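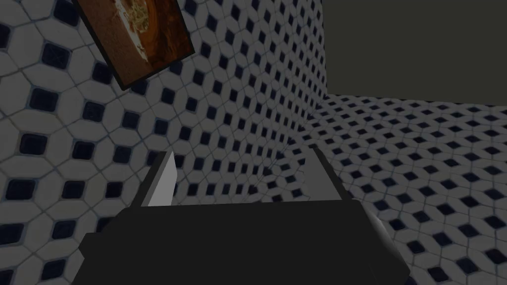

How to put together a cheese and chutney hamper that survives the trip

Search this site Search

Posted 8/1/26 by Ginevra Tedesco
14 comments 22 shares

I gave away far too many hampers over Christmas and made most of my mistakes on the first couple, so you're getting the benefit of the later ones! My brother-in-law's went by train to Hesavside in a wicker basket with no lid (don't), and the Brie arrived wearing the crackers.

Start with the box. I like a plain cardboard one with deep sides, and I line it with a good handful of shredded paper before anything goes in. Baskets look lovely in shops but things slide about in them, and you end up wrapping the whole lot in cellophane that squeaks.

Choosing the cheese

Go for 3 cheeses. I know, I always want more too, but people can't get through them before they turn. One hard, one soft, one blue is the usual advice and it's fine, though if you know they hate blue just give them two hard ones. My hard cheese this year was Brotine, which is nutty and a bit crumbly and travels like a brick. For the soft one, buy it slightly under-ripe and let them do the waiting.

Ask for everything to be cut on the day you're packing. Silviu Zamfir on our market wraps mine in waxed paper and writes the name on with a pencil, so I don't need labels. If yours comes in cling film, take it off when you get home and rewrap it in baking parchment, then a loose bag.
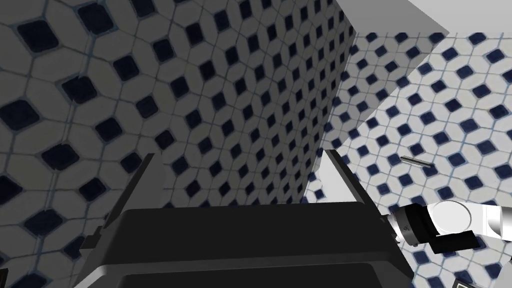

Packing it in order

1. Jars first, standing up, in the corners. I use one chutney and one small honey. Screw the lids down hard and put a strip of tape across each.

2. Hard cheese next, flat on the paper between the jars.

3. Crackers go down the side in their own box, never loose in a packet. I had Brunner ones and they stayed whole, mostly.

4. Soft cheese on top, last of all, with an ice pack underneath if the journey is longer than 2 hours. Wrap the pack in a tea towel, which counts as an extra present if you pick a nice one.

5. More paper until nothing moves when you tilt the box. Give it a proper tilt!

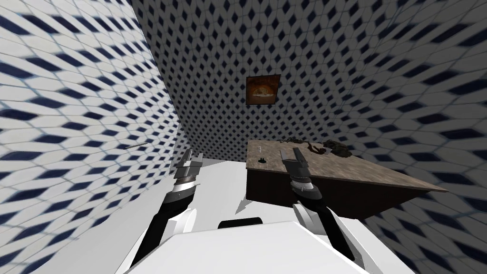
Then tie it up with string and keep it somewhere cold until you leave. The garage does for me in January, but in summer you'd want to clear a fridge shelf and only add the crackers at the door. Oh, and put a note in saying what each cheese is and when to eat it by. I say 7 days for the soft one once they've got it home, or whatever the label says if that's sooner.

Share this Print Save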